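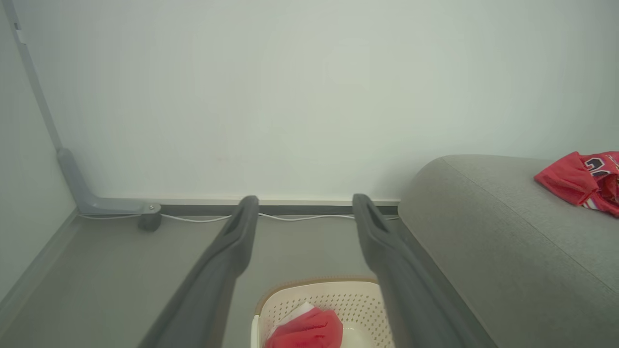

Red cloth in a cream basket, grey sofa alongside

Metell Zonbridge focusing rail
Sold by Wallside

The Zonbridge is a single-axis focusing rail for close-up work on a tripod or copy stand. It moves the whole camera towards or away from the subject, leaving the lens at a fixed magnification. Usable travel is 100 mm. The carriage is driven by a lead screw with a knob at the rear end, and a lever on the left side locks it.

The rail is machined from aluminium and anodised black. The scale is engraved on the right side and can be read from above with most bodies fitted. Large cameras with a built-in grip may hide the first part of it.

Load rating is 2 kg with the rail level. When the rail is pointed steeply down, use the lock between exposures – the screw will hold a light mirrorless body without it, but a heavier body with a macro lens can creep. 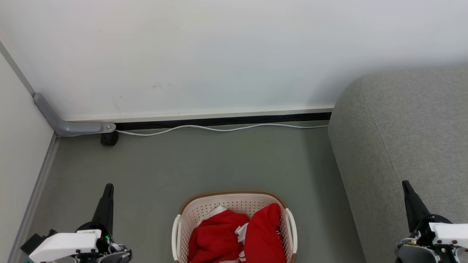 Mounting

The base has two threaded sockets, one small and one large, and its edges are cut to fit dovetail clamps of the usual width. The clamp on the carriage takes dovetail plates in either direction. A plate is not supplied. The Fehr short plate fits, as does any plate with safety stops, provided the stops are removed first.

For lenses with a tripod collar, fit the plate to the collar and check that the focus ring clears the clamp knob. Clearance is about 35 mm from the top of the clamp to the centre line of the knob shaft.
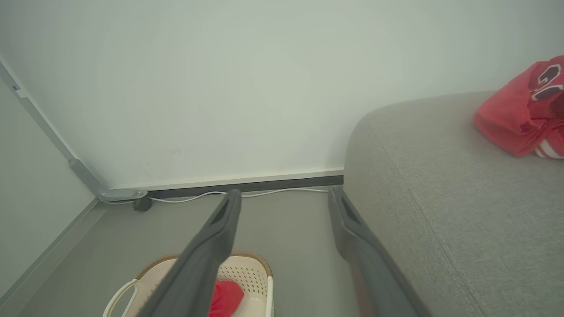
Where the collar foot is very low, turn the clamp round so that its knob sits on the far side. This needs the hex key in the box. Tighten the centre screw firmly and test for play before fitting the camera.

Care

Wipe the screw with a dry cloth after use outdoors. Do not oil it. If the movement becomes stiff, apply a small amount of white grease and run the carriage from end to end.

In the box: rail, hex key, drawstring bag, instruction sheet.

Guarantee: 2 years, parts and labour. Wear to the screw through sand or grit is not covered.

Availability: next delivery due September. Orders are not dispatched on Sunday.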